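How to Clear the Edges of a Back Lane
By Bianka Kozma
Print | E-mail

Grass and dirt build up where a wall meets the ground. Do the edges first and leave the wheel track for last.

Step 1. Walk the lane once and look at the foot of each wall. Pull grass tufts by hand and break up dirt clumps with a hoe. 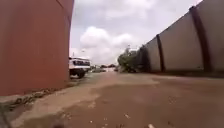 Step 2. Rake the loosened dirt away from the wall, in stretches of 6 feet. Shovel it into a barrow – don't push it into the road.

Step 3. Where there is gravel, use a leaf rake held flat. Pick trash out by hand and work around the poles. Put stray stones back in the strip.
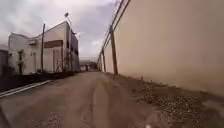 Gravel strip and utility poles along the beige wall.

Step 4. Fill ruts with crushed stone, 4 inches at most, and tamp it down. Check again after the next heavy rain.

Print this page | E-mail this page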